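From the Building: Lockers and the Coat Rack

Tenant newsletter, Pugh Building
28 Jun 2023

The lockers near the elevator are open for sign-up again. Anyone who works in the building can have one, including part-time staff and people who rent by the desk. If you had a locker before the April changeover and never turned in your key, please read the part about old keys below before you do anything else.

The fee is $20 for the year, paid at the front office. You get one key on a metal tag. The fee is the same whichever door you get, top or bottom, and it is not prorated if you sign up late in the year. Boltevano and Hurach cover the fee for their own employees, so if you work for either of them, go through your office manager and don't pay us directly.

A few people have asked what fits inside. A backpack, a pair of shoes and a lunch bag will go in together. A bike helmet fits if you put it in first. A full-length winter coat does not fit without being folded, and a rolling suitcase does not fit at all. Long coats should go on the rack next to the lockers, by the brick wall.

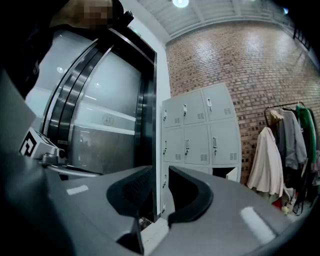 Sign-up is in person between 9 and 11 in the morning or after 2 in the afternoon. Bring your building badge. We will write down your name, your company and your locker, and you will sign for the key. We no longer take requests by email. In the spring we had two people promised the same door more than once, and it took most of a week to sort out.

You may ask for a certain row. People who can't bend easily or can't reach up should say so when they sign up and will get first choice of what's left. Otherwise the doors are given out in the order people come in.

Some notes on using the lockers:

Each door has a small handle and its own lock. Turn the key all the way before you pull. If the door doesn't move, try pushing it in slightly while you turn, then pull again. Please don't pry at the edge with a screwdriver or a ruler. The metal is thin there and it bends, and a bent door will not line up with its lock afterward.

Take the key with you. Several have been left in the doors over the past month, some of them overnight. If the front office finds a key in a lock after closing, the door gets locked and the key goes into the desk drawer, and you can pick it up the next morning with your badge.

The doors are vented, but that does not do much for damp gym clothes shut in over a long weekend. Take wet things home. The same goes for food. Anything that can spoil needs to be out by Friday evening.

Don't put stickers or tape on the doors. If you want a name label, ask for one of the magnetic ones when you get your key.

Now for the rack. It is open to everyone, there is no fee, and it is meant for the day only. You bring your coat in, you hang it up, you take it home. We have been finding the same garments there week after week, some of them well out of season, and people who come in with a wet raincoat have had trouble getting it in without crowding the others.
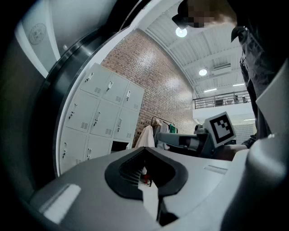 Starting in July, the rack will be cleared on the last Friday of each month at 6 p.m. Whatever is still hanging will be moved to the lost and found closet on the second floor and kept there until the following clearing. After that it goes to the Nulwood clothing drive. Last year we sent them four bags, and some of what was in those bags was in very good shape. If one of those coats was yours, we can't get it back.

Please check the rack this week. If you left something there in the spring and forgot it, it may be waiting for you.

The building does not insure anything left on the rack. Empty your pockets, and don't leave a laptop bag hanging under your coat.

On to old keys. The locks were changed in April, so a key from before then will not open anything now. We would still like it back. The tags are being reused, and every one returned is one we don't have to order. There is an envelope slot at the front office counter if you come by when it's closed. A lost key under the new system costs $20 to replace. The changeover came to $935, which was paid out of the common area budget and did not affect anyone's rent. 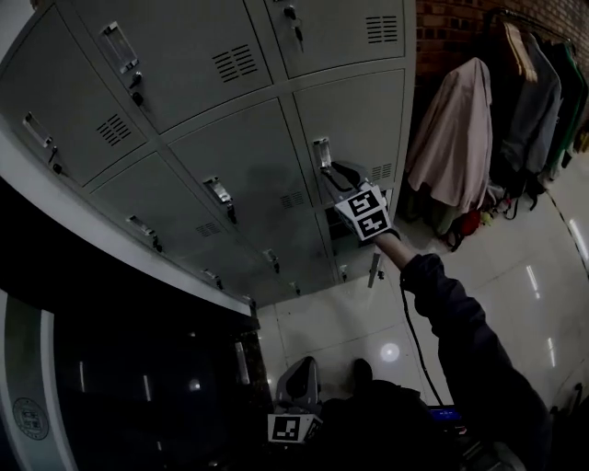
Photo: Pugh Building front office

If your key sticks or the lock turns without catching, report it and leave the door as it is. Call the front desk at extension 422 or stop by in person. Give your locker number and say whether your things are inside, so we know how soon you need to get in. Repairs are usually done the same day if the report comes in before noon. There is no charge for a worn lock. There is a charge if the door has been forced.

When you leave the building for good, empty the locker, wipe it out and bring the key to the front office. We will cross your name off the list while you wait. Doors that haven't been signed for by the end of July will be offered to people who want a second one, at the same yearly fee, with the understanding that the second door may be called back on two weeks' notice.

The floor between the elevator and the lockers will be cleaned on Saturday morning. Please don't leave bags, boxes or umbrellas standing there Friday night.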